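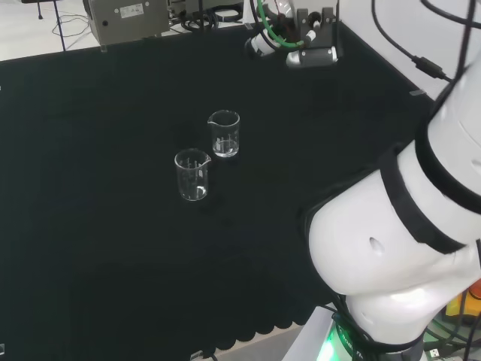

How does a robot pick up a glass?

Try something for us. Go and get a plastic cup, put a little water in it, and pick it up with your eyes shut. Easy! Now try it again wearing a pair of thick oven gloves. Not so easy, is it? You squeeze too hard, or not hard enough, and you can't quite tell where the rim is.

A robot has that problem every single time. It starts off knowing nothing about glass. It doesn't know that glass is slippery, or that it cracks if you pinch it, or that water will slop over the side if you tip it. All of that has to be worked out by people, and one of the best ways to do it is to try lots of different robot hands on the same job and see which one copes best.

Pinchers and fingers

The part on the end of a robot arm that grabs things is called a gripper. There are hundreds of kinds, but you can sort many of them into two big families.

The first family is the pinchers. A pincher has two flat jaws that slide together, like your thumb and one finger. Pinchers are strong, simple and quick, and they don't go wrong very often. If you want a robot to move wooden blocks all day long, a pincher is brilliant.

The second family is the hands. These have several fingers that bend at the joints, a bit like yours do. A hand can curl right round a beaker and hold it from more than one side at once, so it doesn't need to squeeze so hard in any one place. Lovely! But every joint has to be told how far to bend, and that makes a hand much trickier to control.

In the Kwak beaker tests, each kind of gripper gets the same job: reach down to the table, take hold of a small glass beaker, lift it, tilt it towards a second beaker, and put it back standing up. The whole lot is called one try. The pincher had 1,036 tries and the hand had 1,191. (Yes, somebody had to write every one of them down.)

Why glass is such a nuisance

You might think the hard bit is holding the beaker. Often the hard bit is seeing it!

Robots find things by looking through cameras, and clear glass plays tricks on cameras. Light goes straight through it, so the camera sees whatever is behind the glass instead. Then a shiny spot pops up on the rim and the robot thinks it has found something new. Even people walk into glass doors sometimes, so you can't be too cross with it.

A dark cloth on the table helps a lot. Against black, the bright edges of a beaker stand out, and so does the thin line at the top of the water. You can test this at home. Stand a clear tumbler on a white plate, then on a black jumper, and look at it from the other side of the room.

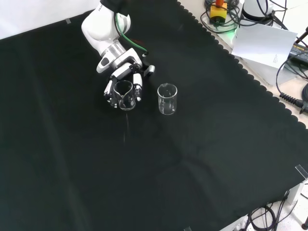

Once the hand has its fingers round the beaker, there is the question of how tight is tight enough. Too loose and the glass slides down through the fingers. Too tight and, well, you can guess. The Trevosico controller, the little computer that tells the fingers what to do, closes them bit by bit and checks after each bit whether they have met something solid. It can check 147 times in one second. Can you blink that fast? No chance!

Another version, called Fliltia, works a different way. It looks at the beaker first, guesses how big it is, and closes the fingers straight to that size. Fliltia is quicker, but if its guess is wrong it has to let go and start again.

So which is best?

It depends on the job, and that's what makes it such a good puzzle. The pincher was faster at picking up. The hand was steadier when it came to tilting, and it spilled less.

Have a go: the Hovuvach challenge

You need a plastic beaker, some water, a tray and two wooden spoons. Pick up the beaker using only the spoons, one in each hand - you are now a pincher! Tip a little water into a bowl and put the beaker down again. Do it 7 times and write down how many times you spilled.

Then swap the spoons for your own fingers, but keep your thumb tucked in. Is it better or worse? Ask a grown-up to have a turn as well, and keep a towel handy.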